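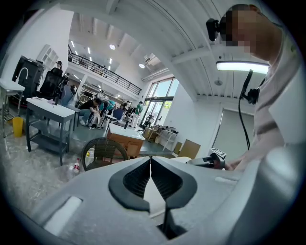 Home | Topics | Machines | Contents

Chore automation

Chore automation is the use of machines to carry out household tasks and light shop-floor work that would otherwise be done by hand. The term usually covers tidying, laundry, washing up, packing and the loading of shelves. It is not normally used for single-purpose appliances such as the dishwasher, although critics of the field often point out that these remain its only clear success.

Background

Factory robots have long welded and lifted, but they work on parts that arrive in the same place each time. A kitchen offers no such help. Cups are left on chairs, cloths change shape when picked up, and drawers stick. Early household projects mostly dealt with this by tidying the room first, a habit that has never quite gone away.

Current methods

Many groups now teach machines by showing them. A person does the task with a hand-held gripper, or wears a camera on the head, and the recordings are used to train a control program. The approach is cheaper than writing rules for every object. It also means that a good deal of what is called automation is, at present, people doing chores - often slowly, and more than once.

Claims and results

The Kosell trial, reported in February, set a two-fingered arm to clear a table 200 times. It finished without help on 28 of them. Its makers called this a strong start. Amedeo Zuccaro, a long-standing critic, replied that a lodger with the same record would be asked to leave.

Callton, which sells packing equipment, tested a similar arm on its own shop floor for six weeks. The arm handled boxes well and bags badly, and a member of staff stood beside it for most of each shift. The firm has not said whether that person's wages were included in its stated savings.

Marras, a folding machine for towels and shirts, took seven minutes over a shirt in its first public showing. Later versions are said to be faster, but no independent timings have been published.

Criticism

Most objections concern how results are shown. Films are often speeded up, failed attempts are left out, and the objects used in a test may be the same ones used in training. Zuccaro has argued that no machine should be described as doing a chore until it has done it in a stranger's house, with the stranger's own crockery. Supporters answer that this sets the bar too high for young technology, and that grippers have improved a great deal. Better grippers have yet to settle the harder question of what a machine should do when it drops something.

See also

Folding machine
Gripper
Imside test
Kosell trial
Robot vacuum cleaner

Last changed 10/9/18
6 comments | 28 shares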